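4.2 Where the cup goes, and what lies next to it

I should say up front that I didn't plan to write a section on cups. When Pavithra Kamath and I started the Nededby interviews we wanted to know how people lay a full table, plates and all, and I had a whole coding sheet ready for plates. Then we did the first 20 households, and what people kept talking about (and moving around, and moving back again) was the small stuff: the cup, the fork, the spoon. So we added what we ended up calling the small setting to the study, and I'm glad we did, because it gave us our messiest and most interesting answers.

A small setting, for us, is a cup plus one or two pieces of flatware and no plate. It's what gets put out for a snack, or a yogurt, or a kid who is eating at a different time from everybody else. Of the 295 settings in the full set, these were the ones where the two coders disagreed the most. Gopinath Kamath coded by the edge of the table and I coded by the chair, and for a square table pushed up against another one those can be pretty different things! We settled on the edge in the end, mostly because chairs wander.

With a plate in the middle, everything else has an address. Fork on one side, spoon on the other, cup up top somewhere. Take the plate away and people seem to lose the map. Some of our households still left a plate-sized gap, which I found kind of charming, with the fork and the spoon standing guard over nothing. More of them pulled the pieces together into one little group, and the cup became the thing everything else lined up against. We call this a cup-anchored setting, and it's the type shown in Figure 7. The fork and spoon are side by side there, next to the cup, with both handles heading toward the near edge of the table.

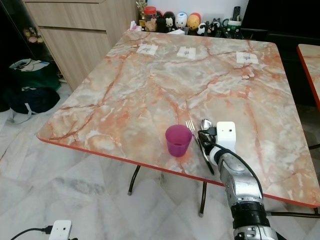

Figure 7. A cup-anchored small setting on a square table: plastic cup with fork and spoon to its right, handles toward the near edge.

Two things about this type are worth a closer look. The first is the angle. Etiquette guides like their flatware square to the table, and our coding sheet originally had only "parallel" and "not parallel" to the edge, which was no help at all with a pair set on the diagonal. Kumaresan Ramasamy suggested a third box for pieces that agree with each other but not with the table, and that box filled up fast. I now think agreement between the pieces matters more to people than agreement with the furniture, though I'd want to see it in a second town before I said so very loudly.

The second is how much of the table gets used. A small setting takes up hardly any room, and people tended to keep it near the front, within easy reach, and leave the far end alone. Haris Gondal pointed out that this could just be arm length, and he may well be right. We didn't measure arms. We did ask, though, and the usual answer was some version of "well, that's where you sit," which I have left in the transcripts exactly as people said it.

Tabletop pattern is something I wish we'd coded from the start. On a busy faux-marble top a bright cup is easy to find at a glance, but slim silver flatware may be another matter, and Section 5 comes back to this with the Drokum households.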